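Open day at Girnaria - your questions

Updated March 28, 2024. Will keep adding to this as more come in.

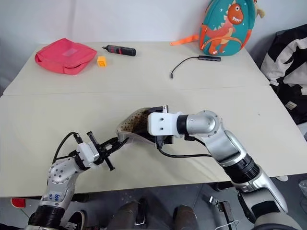

When and where?
Unit 3, the Kurkar building, same as last November. Doors at 10, last demo starts 3.30. Ring the top bell, the bottom one doesn't work.

Do I need a ticket?
Yes, free, but please book. Email Kirsty Tapsell with names and how many. Walk-ins if there's room, no promises.

What will I see?
Two-armed robot at a table, picking things up and handing them from one gripper to the other. Ordinary objects, a bag, a small cube, that sort of thing. Each demo is short, then questions. After that you can go through to the workshop with Warrick Gilchrist and see an arm with its covers off.

Is it doing it by itself?
Depends which demo. Mornings it's driven by a person. Afternoons it runs on its own and it will drop things. Please don't tell it off, Lowri gets enough of that from us.

Why so slow?
We've turned the speed down for visitors. It can go quicker but not with people stood next to it.

Can I have a go?
Over 12s yes, mornings only. Put your name on the sheet by the door as soon as you get in, it fills up. Two goes each if it's quiet.

Can I bring something for it to pick up?
Yes! Best bit of last year. Nothing glass, nothing wet, nothing heavier than a full lunchbox. No food. No pets (asked twice now).

Is it safe for little ones?
Yes with a grown up. Stay behind the tape while the arms are moving. There is a stop button and Sosina Yimer will be stood by it all day. If she says step back, step back.

Is it loud?
Not really, a bit of whirring. The compresser in the workshop is louder, ask and we'll switch it off. Quiet hour is 10 to 11.

Parking?
None on site. Use the Asine Road car park, £2 for the day, then it's a five minute walk. Two blue badge spaces at the front, tell Kirsty beforehand.

Wheelchairs?
Demo room is level from the street. Workshop has one step, ramp available.

Photos?
Fine, no flash during the afternoon runs please. Ask before putting other peoples kids online.

School groups?
Separate day. Vaughan Ashby does those, up to 30 at a time.

Food?
Tea and biscuits. Guérin café next door does proper lunches, cash or card.

Something not on here?
Phone the office, extension 1180, or just ask on the day.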